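Notes on Furnishing the Dressing Corner
October 14, 2020

Readers of these pages will recall that the upstairs rooms at the Elladport house have been under review since July. The present entry concerns the dressing corner, a space of modest size that has been given a good deal of attention, and for which a vanity desk has now been selected and put to use.

The requirements were set down in writing before any furniture was considered. The desk was to be white, in keeping with the other pieces. It was to offer a seat with proper room for the knees. It was also to provide closed storage, as the previous arrangement, a narrow console table from Pusell, had none at all and served chiefly as a place to leave mail.

Two models were compared at length. The first, from the Sisano range, had straight sides and a thin top. It was a respectable piece of furniture, but its drawers were shallow and its corners stood out sharply in a passage used many times a day. The second had a wide, curved top and a rounded front edge, and it was the second that was ordered. The budget for the corner had been fixed at 4000, with all lighting and delivery included, and the final figure came to 2713. The balance has been set aside for the floor of the adjoining room.

The thickness of the top deserves mention. On a screen it seemed heavy, and there was some concern that it would overwhelm the fluted columns of the base. In the room the proportions are quite acceptable. The top swells outward at its right end, and this has proved a comfortable place to rest an elbow.
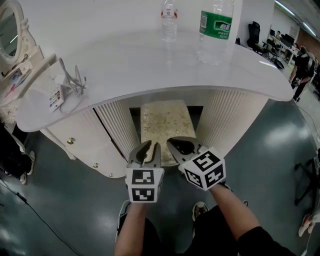 The vanity desk in daily use, with the fluted base and the carved frame of the mirror at left.

The ribbed surface of the base does collect dust, and prospective owners should take this into account. A soft dry brush, drawn from top to bottom along each groove, is sufficient for ordinary upkeep. The small gold knob on the drawer section requires only a cloth. Metal polish has not been used on it or on the gold studs lower down, and there is no plan to introduce any.

The oval mirror was the subject of longer discussion. Its ornate white frame is more decorative than anything else in the house, and a plain round mirror from Baldursdóttir had been the first preference. The carved one was retained on the grounds that the desk has curves of its own and can bear the company. Its position is still under consideration — it catches the light strongly, and a slight turn toward the wall may be beneficial in the evening.

Certain matters remain open. The white cable on the tabletop is to be shortened or clipped along the back, and the charging point moved out of the working area. The shelf below the mirror holds more small items and papers than it should, and these will be sorted into the drawer or removed. Drinking water is permitted on the desk, provided that bottles stand toward the rear and are closed.

The choice of stool is not yet final. The seat height of the present one, with its beige patterned cushion, will be tested over a period of 5 weeks before the matter is settled. Correspondence on the subject of stools, particularly low ones without a back, is welcome through the usual contact page.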